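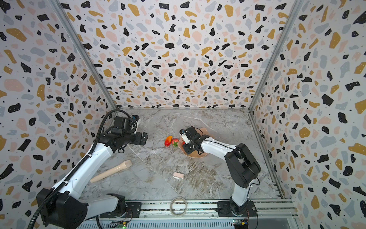
「Fako」って、結局どこで観られるの?
ミナミの小さな映画館「トヴォナノ座」で、6月の先行上映に続いて今月から通常上映が始まりました。夜の回だけですが、英語と日本語の字幕がつきます。

というわけで、行ってきました。クマラシンハ監督(Kumudini Kumarasinghe)の長編二作目です。前作の短いほうの版をオンラインの特集で観て以来ずっと気になっていた人なので、上映が決まったと聞いた時点で私はもうだいぶ浮かれていました。初日の夜の回、仕事を早めに切り上げて電車に飛び乗ったのに、駅の出口を間違えて商店街を一周してしまい、着いたのは開映の三分前。汗だくです。ロビーで買った冷たいほうじ茶がおいしかった。

まずニュースのほうから。トヴォナノ座によると、先行上映の四回で入った人の数は合計416人。座席数がそもそも少ない館なので、この数字はかなりのものです。四回のうち二回は補助椅子まで出したそうで、それで通常上映に踏み切ったとのこと。上映期間はひとまず30日間、その先は客足を見て決めるそうです。料金は一般も学生もいつもの通常料金で、特別興行扱いではありません。会員カードのスタンプもちゃんと押してもらえました(私はあと一個で一回無料です!)。

映画の話をします。舞台はサーンカムという海沿いの町。缶詰工場が閉まったあと、そこで働いていた姉と、町を出て何年も帰らなかった妹が、母親の家を片づけるために二週間だけ一緒に暮らします。筋としてはほんとうにそれだけ。事件らしい事件は、途中で古いボートが一艘なくなることくらいです。タイトルの「Fako」はそのボートの名前で、船体にペンキで書いてあるのに、なぜその名前なのかは最後まで誰も説明してくれません。私はこういうのに弱いです。

予算が少ないのは観ていてわかります。夜の室内はところどころ暗すぎて、姉が何を手に持っているのか見えない場面がありましたし、港のシーンでは風の音がセリフにかぶっています。字幕があって助かったと思ったのが二回。あと、妹の昔の恋人が出てくるくだりは長い。あそこを十分縮めたらもっと締まったのになあ、と隣の席の人もたぶん思っていたはずです(ずっと足を組み替えていたので)。

でも、姉妹が台所で魚をさばきながら口げんかするところ、あそこはすごかった。カットを割らずにずーっと回していて、話題が母親の薬のことからお金のことに移って、またどうでもいい包丁の話に戻ってくる。どちらも相手の顔をほとんど見ない。客席から小さい笑いが起きて、そのあと急に静かになりました。私は実家の台所を思い出して、ちょっとつらかったです。姉のほうの俳優さんは演技の経験がほとんどないそうで、それを知ってからもう一度頭の中であの場面を再生してしまいました。

音楽は全体で三曲だけ。うち一曲は町の合唱団が歌う練習中の歌で、途中で何度も止まります。それがエンドロールでようやく通しで流れるので、席を立たないでください。立った人が何人かいて、私は心の中で「あーっ」と言いました。

上映後には、字幕を担当した千葉あやねさん(Ayane Chiba)の短いトークがありました。台本にはなかった即興のセリフがたくさんあって、翻訳の元になる書き起こしから作り直したそうです。千葉さんのメモによると、日本語字幕は全部で3879行の候補から始まって、そこからひたすら削っていったとか。「けんかの場面は、読み終わる前に次の悪口が来るんです。だから悪口は短いほどありがたい」と話していて、会場がどっと沸きました。姉の口癖になっている方言の一言をどう訳すかで二か月悩んだという話もよかった。結局どうしたかは、観てのお楽しみということで書かずにおきます。

客席から「ボートの名前の意味は聞いていますか」という質問が出たのですが、千葉さんは監督に一度聞いて、はぐらかされたそうです。手紙みたいに長い返信が来たのに、中身は全部お昼ごはんの話だったと。いい監督ですね。

この作品、もともとはサーンカムの町の人たちから集めたお金で撮り始めたものなんだそうです。ロビーに置いてあったパンフレットに出資した人の名前がずらっと並んでいて、その数451人。細かい字で四ページ分ありました。パン屋さんとか自転車屋さんとか、お店の名前で載っている人もいて、本編に出てくるパン屋はここかな、なんて帰りの電車で見比べていたら一駅乗り過ごしました。パンフレットは薄めですけど紙がよくて、監督の撮影日記の抜粋も載っています。雨で三日つぶれた話が特に好きです。初日の時点でだいぶ減っていたので、欲しい人は早めにどうぞ。

クマラシンハ監督の来日については、劇場の人に聞いてみたところ「調整中です」とのことでした。決まったら劇場の掲示板と会報に出すそうです。前作の併映も相談しているらしく、こちらは上映素材が見つかるかどうか次第だとか。見つかってほしい! あれは大きいスクリーンで観たことがないんです。

実務的なことも少し。チケットは当日の朝から窓口で販売、電話予約はなし。整理番号順の入場で、私の体感では前から四列目の真ん中あたりが字幕を読みやすかったです。いちばん前は首にきます。冷房がけっこう強いので、羽織るものがあると安心。千葉さんのトークは初日だけでしたが、期間中にもう一度、けんかの場面を題材にした字幕の話をする会を開くそうで、日程はまだ出ていません。

私は来週もう一回行くつもりです。今度は出口を間違えずに、あと、ボートがなくなる直前の場面で後ろの窓に誰かいたような気がするので、そこを確かめてきます。もう観た方、いましたよね? 窓のところ。

(2025年9月10日)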